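GRINDACH – Aasen will take back empty filament spools from June, the company said, and it isn't promising much.

Print shops have heard recycling pledges before. The marking on a spool flange covers heat, up to 70°C, and that helps little with sorting.

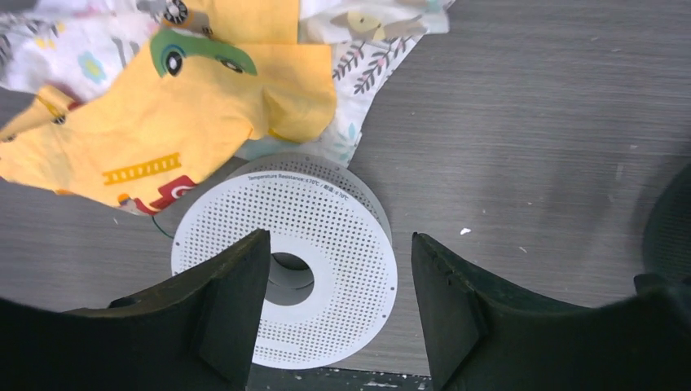 Esis doubts that many shops will bother to mail them.

A trial at Tukent brought in 127 spools – the target was 900.

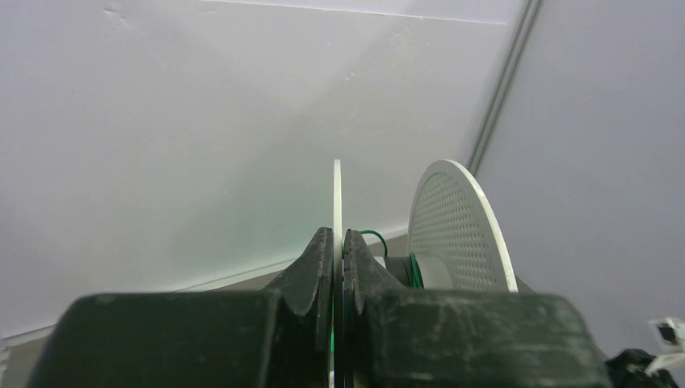
Perforated white disc, spool trial

Cloths and wire stay out of the box.

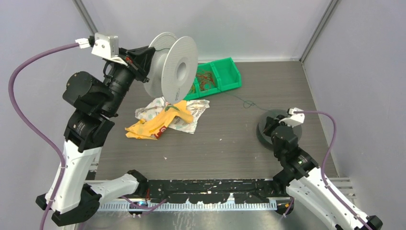 Who pays the postage?
The sender, for now.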